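Glossy Appliances: Your Questions

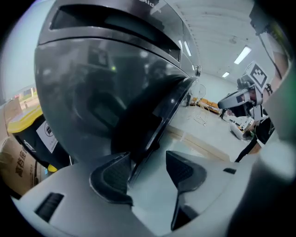 Why does mine look dirty an hour after I wipe it?
Dark gloss shows everything, including you, wiping it.

What do I use?
A barely damp microfiber cloth, then a dry one. Skip the scouring pad unless you like permanent souvenirs.

How do I get crumbs out of a slot?
Unplug it, let it cool, use a soft dry brush. Put the knife down.

Will polish help?
It will give the fingerprints a nicer home.

Comments (2)

Fiorella Rinaldi: Too late about the scouring pad.

Ermanno Marras: Does matte hide grease?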